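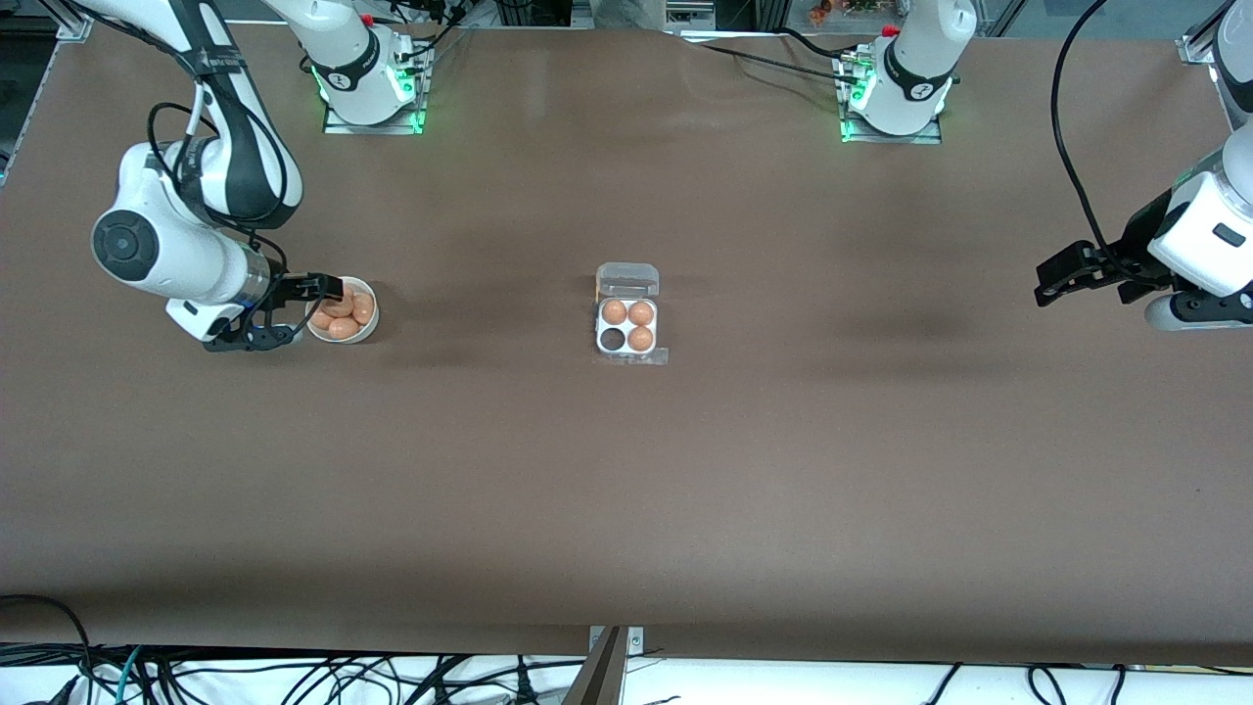
Masaru Oda asked whether the clear plastic egg cartons sold for reuse are any better than the cardboard one the eggs came in, and whether a lidded box is worth having at all if you already keep eggs in a bowl. He said his own eggs sit in a cereal bowl in the refrigerator door shelf and he has lost more of them to the door than to cooking.

I have used the Plitetberg clear carton since January, alongside a plain white bowl, so I can answer most of that. The short version is that the carton is good for storage and poor for cooking, and the bowl is the other way around. I would buy the carton again at the price I paid, which was 7 dollars. I would not pay 17, the price of the Grurham version with the date dial.

What you get

The Plitetberg is a single piece of clear plastic, with the lid joined to the base along one side. It closes with two tabs at the front. There is no label area, no handle and no liner. The plastic is stiffer than the throwaway kind that supermarket eggs come in, but it still flexes if you pick it up by one corner when full. Pick it up with a hand under the base.

It came flat in a padded mailer with one fold line across the lid. The line has faded but I can still find it with a fingernail. It has not turned into a crack.

Fit

Large eggs fit well. Extra large eggs go in, but the lid touches them and has to be pressed before the tabs catch. I do not like pressing on eggs, so I stopped doing that and now leave the tabs open when I have the bigger ones. Medium eggs rattle a little if you carry the carton, though they are fine sitting on a shelf.

I buy brown eggs from a farm stand on the Sternside road, and the sizes in one batch vary a lot. A few are long and narrow. Those stand up too high for the lid if you put them in point down, and they tip over if you put them in point up. They go in the bowl.

Opening and closing

The tabs are the weakest part of the design. They are small, and with wet hands I have had to put the carton down and use both thumbs. The left one on mine has gone pale where it bends. The maker says it is good for 1000 openings. I have no way to check that, and I doubt I have passed 50 yet, so the pale line is a bit early for my liking.

The lid does stay up by itself once it is opened fully. With the Dimaculangan carton I had before this, the lid dropped back on your wrist every time. That alone made the switch worthwhile.

Cleaning

This is where it beats cardboard. When an egg cracks in a cardboard carton, the carton is finished and usually one of its neighbors is glued down too. The Plitetberg rinses out in the sink. Dried egg white needs a soak in cool water and a soft brush. I use an old toothbrush for the bottoms of the cups.

The instructions say top rack of the dishwasher. I tried it once and the base came out slightly bowed, enough that it rocked on the counter. It settled after a few days with a full load of eggs in it. Since then I have washed it by hand. Drying takes longer than you would expect, as water collects in the cups and in the channel beside the hinge. Shake it, then leave it upside down and open on the rack.

The carton against the bowl

For cooking, I take the eggs I need out of the carton and set them in a small white bowl. The bowl I use is round, and four eggs will sit in it without climbing on each other too much. Eggs lose their chill faster out in the bowl, which helps for baking. You can also see at once what you have taken out — handy when a recipe uses eggs in two stages.

What a bowl does badly is everything to do with the refrigerator. Eggs in an open bowl pick up smells, the bowl takes up a shelf that nothing can be stacked on, and a shove from a milk jug is enough to crack one. Masaru's door shelf makes it worse, with the swing added. I would move them to the middle shelf whatever he keeps them in.

The Plitetberg can be stacked. I have put a second carton on it, and a tub of yogurt on another occasion, with no trouble. I would not put anything heavier on the lid.

Being able to see through it turned out to matter more to me than I expected. I can check for a crack without opening it and I know how many are left when I write the shopping list. The plastic has picked up some light scratches on the bottom from the refrigerator rack, but the lid is still clear.

Carrying

Settimio D'Amico wrote to say he takes his to the farm stand and back on a bicycle, with a rubber band around it in case the tabs let go, and has broken one egg so far. I have only carried mine in a car, on the floor behind the seat, and have broken none. I would use the rubber band too. If the carton lands on its hinge side the lid can spring open, which I found out with an empty one on the kitchen floor.

Complaints

The tabs should be bigger. The dishwasher claim should come off the packaging, or the plastic should be thicker. There is also no good way to mark a date on it. Pencil does not take on the plastic and tape leaves glue behind, so I write the date on the egg itself.

Who should buy it

If you buy eggs loose, or take a container back to be refilled, get one. If you buy a supermarket dozen and finish it within the week, the carton they come in does the same work for free, and a small bowl on the counter is all you need to add when you cook.

Rating: four out of five for storage, two out of five for use at the counter. I am keeping it, and I have ordered a second for the hard-boiled ones so they stop getting mixed up with the raw.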